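Filed under: Home & Garden Stuff, Money

Floors, part 2

Ok quick one because I have to be out the door by 4. Still no decision on the floor. Still living with the old carpet in the back bedroom, the one that smells like the previous owner's dog when it rains.

Went to Tosport in June with the measurements on the back of an envelope. Came home with nine samples and a headache. Everything is either gray or "honey." I don't want honey. I want brown. Plain brown wood, what my grandmother had, scratches and all.

Quote from Lurnberg came in at $1,486 with the carpet haul-away. Michiels was cheaper by 400 but they won't move furniture, and the wardrobe in there weighs more than my car. Also they want the whole deposit up front?? Called twice to ask about that, got the voicemail twice.

Anyway the color I keep coming back to is a dark brown, with gray walls. Pale furniture on top. I think it stays calm without looking like a dentist's office.
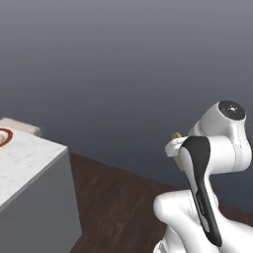
What's left to figure out

- Baseboards. Keep or rip out. Leaning keep, they're ugly but they're mine
- The bump by the closet door. Might be the subfloor, might be a nail. Havent looked. Don't want to look.
- Whether 2 coats of the wall paint is enough over that peach
- Where I sleep while its all going on (couch, probably)

My sister says just do it all myself over a long weekend. My sister has never met my knees.

Will post again when I've picked somebody. If you've used Michiels tell me if they ever pick up teh phone.

Recent posts
Floors, part 1
The gutter thing, finally done
Soup for when the stove only has one burner
Akuvberg market haul
1,001 uses for a paint stirrer (ok, six)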